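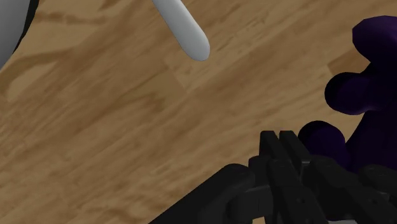
Wood grain with knots and darker streaks.

Finishing Technician, Ledildale workshop
Reference 276

Wandum is hiring a full-time technician to sand, stain and seal tabletops and shelving. The position runs for 16 months and reports to Venla Väisänen.

Duties include mixing stain to colour standards, recording coat thickness and maintaining spray equipment. Applicants need a trade certificate or 7 years in timber finishing. A current driver's licence is required.

Hours are 9 to 5. Send a resumé and two references to Azlan Purba at the Ledildale office. Applications close 27 June 2019.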